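Handout 6: Drawer units and the sorting of containers
Room use and small storage, Sketthorpe course. Revised Wed 18 December.

## 6.1 Scope

This handout covers low metal drawer units used as temporary holding points for bottles, cans and small dishes. Wall cabinets are covered in Handout 7. Read section 6.3 before the practical.

## 6.2 Terms

- **Top surface**: the flat area above the upper drawer. A raised lip on a side edge limits rolling in that direction only.
- **Clear opening**: the distance a drawer front stands forward of the cabinet face, in millimeters.
- **Usable depth**: the internal height of a drawer, measured from its floor to the underside of the drawer or panel above.

Clear opening decides what can be reached. Usable depth decides what can be stored. The two are often confused in written answers.

## 6.3 Staggered opening

When several drawers in one stack are open together, the lowest should have the largest clear opening and the highest the smallest. Each drawer can then be inspected from above. If the order is reversed, the upper drawer covers the lower ones.

A shallow bottom drawer holds a plastic water bottle on its side. Crushed cans left lying on the top surface take up more area than upright ones and should be sorted before any bowl or cup is moved. 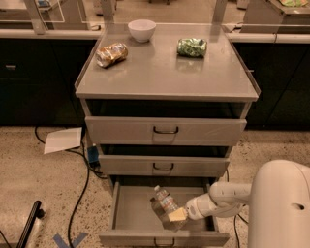
## 6.4 Worked figures

The Disska practice unit has a bottom drawer with a full clear opening of 637 mm and a usable depth of 166 mm. A bottle 200 mm long lies flat in it but does not stand. Allow 12 mm between the highest point of the contents and the panel above.

Maximum content height: 166 − 12 = 154 mm.

## 6.5 Practical

1. Record the clear opening of each drawer, top to bottom.
2. List the contents of the top surface by material.
3. Assign each item to a drawer or to recycling.
4. Close the drawers, starting with the lowest.

Enter results on the Flunier sheet. Units are millimeters throughout.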